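To: Facilities and Furnishings list
From: Nadja Hämmerli, Hinmont Library Services
Subject: Re: Reading room tables, care of light wood tops

Dear colleagues,

Thank you to the branches that replied to the May circular. I am answering the message from the Cemar branch on the list, as three other branches have raised the same points by telephone.

The Cemar branch wrote:

> We have received our share of the new light wood tables and would
> like written guidance before they go into the reading room. Our
> cleaning contractor has always used the Jarameo spray on the old
> dark tables and proposes to continue with it. We would also like to
> know whether readers may place hot drinks on the tops, whether desk
> pads are required, and whom to contact about two tables whose grain
> does not match the others. The reading room opens at 8:30 and the
> contractor finishes at 8:15, so drying time matters to us.

I will take these points in turn.

Cleaning. The Jarameo spray should not be used on the new tops. It was bought for the old tables, which had a thick gloss coat, and it leaves a film on a matte finish. Please ask contractors to use a soft cloth, slightly damp, with a small amount of neutral soap, and to wipe in the direction of the grain. A second, dry cloth should follow at once. Done this way, a table may be used within 14 minutes, so the work at Cemar would need to end slightly earlier than it does now. I have asked the contracts office to confirm whether this can be arranged under the present agreement.
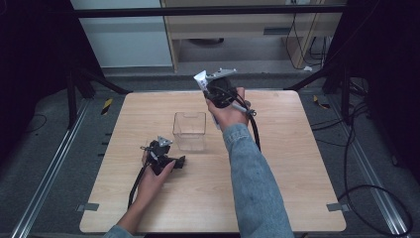
Square table, light wood top, in use.

Drinks. The rule on covered cups remains in force in all reading rooms. Hot drinks should stand on a coaster. Each branch will receive a box of 26 cork coasters with the next van delivery, and more may be requested on the usual form. If a white ring appears, please do not rub it or apply oil. Record the table number and leave the mark alone until the furnishings officer has seen it.

Desk pads. These are not required for ordinary reading and writing. They are required wherever readers use metal rulers, cutting tools, clamps or ink stamps, and at every table set aside for local history work, where boxes are often dragged across the top. Felt-backed pads are preferred. Rubber-backed pads can stain light wood when left in one position and should be returned to the Hinmont store.

Grain and color. Several branches have asked whether tables that look different from their neighbors may be exchanged. The purchase agreement with Hoekstra covers splits, lifting edges, uneven legs and faults in the finish. It does not cover natural differences in grain or tone. Bands that are darker, wider or more wavy than those on the next table are to be expected, and tables should be accepted on that basis. Light wood will also change in color over the first year. Branches with large south-facing windows are asked to move lamps and book stands from time to time so that the tops change evenly.
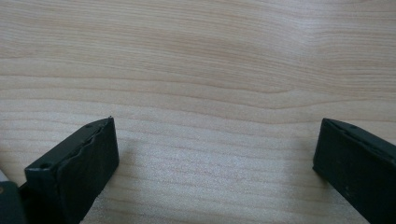 Wavy grain on a pale top with a matte finish.

Of the 115 tables ordered, 41 remain to be delivered. Branches still waiting will hear from the store directly with a delivery slot. Please check each table while the driver is present and note any fault on the delivery sheet before signing. A fault reported later can still be considered, but the process is longer and the table must be kept out of use in the meantime.

On the two tables at Cemar, I would ask the branch to send me the numbers stamped on the underside. If the difference is in the finish and not in the wood itself, I will raise it with Hoekstra.

The old tables should not be given away or sold by branches. They remain on the central inventory until written release is given. Branches short of space may ask the store to collect them, and should state whether there is step-free access to the loading door.

Questions of general interest may be sent to this list. Matters concerning a single branch should be sent to me directly.

Yours sincerely,

Nadja Hämmerli
Furnishings Officer
Hinmont Library Services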